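Steltero releases Gandach 2 planning software for robot arms

November 2025
By Filipa Bettencourt

Steltero has released Gandach 2, its grasp planning software for cluttered tables. The program labels each item, then chooses an approach path for a two-finger gripper.

Cups on their sides are now handled as their own class. 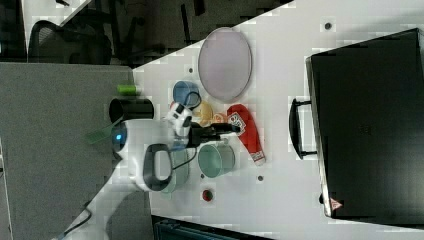

Tested on kitchen items

The test set covers 78 objects and 2,615 recorded grasps, with bottles, bowls and toy food in mixed colours.

"Items inside other items gave us the most work," said Hajar Sqalli, perception lead. "The planner now models both – the container and what's in it."

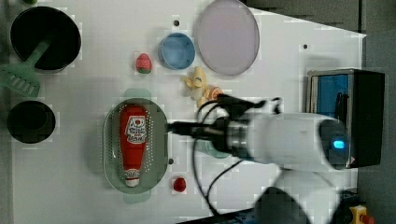
Gripper over a colander holding a ketchup bottle.

Current licence holders can upgrade at no charge.

Contact: Keith Baxter, Steltero media office
© Steltero. Back to top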